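Robots in the Comms Room - Session 8 handout
Rules and good practice for automated patching
Notes: Delali Amoah. Corrections to me or to So-ying Chiang please, not in the margin of the shared copy.

Carries on from last time (power, lockout, who holds the stop button). Today is data cabling only. No fibre, that's a separate session in September.

1. Before anything moves

Work order open and signed. If the port list on the order doesn't match the label on the switch, stop there. Don't "fix" it in the robot's job file and carry on, the order gets fixed first.

Port state. Site rule at Clamness is that any port being patched is shut down in the switch config and brought up again after. Skondville leave theirs live. For coursework use the Clamness rule.

Keep-out zone marked on the floor, stop button in reach of the person, not on the far side of the rack. One person watching, and watching is all they do. Kofi Nutsugah's group had the watcher also reading out port numbers, marks lost for that.

2. Naming ports

Say the printed number, always. Never "bottom right" or "third one down". Switch may be mounted sideways, camera may be mounted sideways, and then bottom right means three different things to three people. Odd and even sides get swapped in exactly this way.

Include any letter printed after the number. 23T is written 23T in the log, not 23.

Robot's own index for a port (usually starts at zero) stays inside the job file. Doesn't go on the work order, doesnt get spoken aloud.

3. Gripping

Hold the boot or the plug body. Not the cable. Pulling on the jacket is how you get a link that comes up and drops twice a day.

Grip force: lowest setting that holds through a lift and a quarter turn. Write the setting down. Check the boot for pad marks after every run, a marked boot means the lead is binned, not put back in the drawer.

Latch has to be free. If a finger covers the latch it can't click and you wont get it out again without a mess.

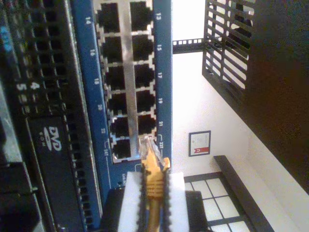
Line up first, push second. Two separate moves in the program with a pause in between, and the watcher can call a halt in the pause. Final push is slow and force-limited. If the limit trips: back straight out, no wiggling, no second go at a higher force. One retry from the start position allowed, then a person does it.

Neighbouring leads: if the fingers can't get in without touching the next one along, it's a hand job. Aba Amissah asked about thinner fingers. Fine, but new fingers = new risk assessment, even if the arm is the same.

4. After

Tug test, gentle, by the robot if it has force feedback, otherwise by hand with the arm parked. Then bring the port up and read the link state from the switch. A lit LED on its own isn't enough for the log.

Slack dressed by hand. Bend radius as on the lead maker's sheet.

Log line must have: order number, switch name, port as printed, lead ID, grip setting, retries, who watched. Seven things. Cauã Marinho's log from the Viltesen job is the one to copy, it's in the course folder. Ignore his column for room temperature.

5. From the Mahama trial (figures for the essay)

1,810 insertions logged
646 of them in racks with neighbours on both sides
8 wrong-port events, all traced to the order and not to the arm

Use these or don't, but if you quote the 8 say what counted as wrong port. Definition is on page 2 of the trial report.

6. For next time

Write a one-page procedure for moving one lead from one port to another on the same switch, around 700 words. Must say who can stop it and when. Swap with a partner, partner tries to follow it to the letter with a hand-held gripper and a spare switch. Bring both copies with the partner's notes on.

Reading: the retry section of the Clamness site rules, and skim the part on visitors.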